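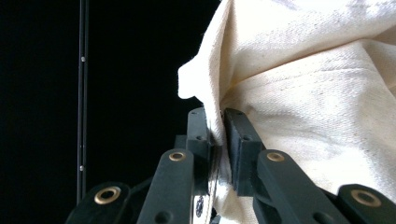

Every town library should lend sewing machines, and I will happily bend the ear of anyone who stands still long enough to hear why. Ours started doing it last March, with 8 machines on a shelf that used to hold the travel videos, and I haven't been this excited about a library card since I was in second grade. You check one out the way you check out a novel, for three weeks, with a little bag of bobbins and a spare needle. Then you go home and look at your own belongings with new eyes. Cream twill like this, heavy enough to hold a fat fold and a bit gray with smudges, is exactly the kind of cloth people throw out without a second thought, and it has years of tote bags and chair seats left in it. I love cloth like that. It doesn't slide around, it shows you plainly which way the ribs run, and it forgives a crooked seam.

I should say that I am no expert. I learned on my aunt's machine at thirteen, made one apron and one very sad pillow, and then didn't sew again for decades. A new machine seemed like a lot of money for something I might use twice. An old one seemed like a lot of trouble. So the pants with the blown-out knee went in the trash, and so did the curtains when we moved to the house on Plerkell Street and they were four inches too long. Four inches! I think about those curtains more than I should.

Lending takes all of that worry away. If you hate it, you bring it back. If you love it, you get on the waiting list again, and while you wait you cut out your next thing. There were 367 checkouts in the first year, which is wonderful for a town where the annual book sale counts as a big weekend. Some of those were the same people over and over (hello, it's me), but plenty were first-timers, and you can tell who they are because they carry the case out to the car with both arms, like a cake.

The objection I hear most is that a library is for books. I understand it. I grew up in the reading room and I would chain myself to the shelves if anyone tried to thin out the mysteries. But a library has always been the place where we buy one of something together so that each of us doesn't have to. My neighbors don't each own an encyclopedia, and they don't each need a buttonhole foot. Our branch already lent telescopes, cake pans and a carpet cleaner that smells faintly of somebody's dog. A sewing machine fits right in with that crowd.

The second objection is upkeep, and that one deserves a proper answer. Machines get dropped. Thread gets jammed down in places where thread has no business being. Marjorie Ackroyd, who looks after ours, opened one up and found a whole birthday candle. She cleans and oils each machine when it comes back, and it takes her longer than anyone planned for. The town ought to pay for those hours properly, and I've said so at the budget meeting and will say so again. The whole first year of parts and servicing came to $776. I would gladly put that number next to nearly anything else we spend on and let people decide for themselves.

What I didn't expect was the talk. You can borrow a machine and never speak to a soul, and that's fine, but the tension dial will get you sooner or later and then you have to ask somebody. I've had a long conversation about zippers with a man I had only ever nodded to at the gas station. A teenager down the block showed me how to take in the waist on a thrifted jacket, and she did it in less time than it takes me to thread the needle. I brought her a bag of scraps as thanks -- mostly denim, some ticking, the good parts of a drop cloth -- and she came back with a backpack that I would be proud to carry.

We throw out so much that is nearly fine. A split seam is a ten-minute fix. A stain can go on the inside, or under a pocket, or it can just stay there and be a stain. I've come around on stains, especially on work cloth, where a spotless piece looks a little lost anyway. Once you've mended a few things you stop sorting your closet into good and ruined. There's a big middle, and it's a lot of fun in there!

So if your library doesn't do this yet, go ask. Ask nicely, and ask twice. Offer up the machine that's been sitting in your hall closet, if it still runs. Push for plain, sturdy models without forty decorative stitches, because a beginner needs straight, zigzag and reverse, and the rest is just more knobs to bump. Get a heavy-duty needle into every kit, since somebody is going to try canvas on the first night. I certainly did.

My next turn comes up in 7 days. I've got a porch cushion to recover and two pairs of my son's work pants pinned and waiting on the ironing board, and he has been told not to touch them.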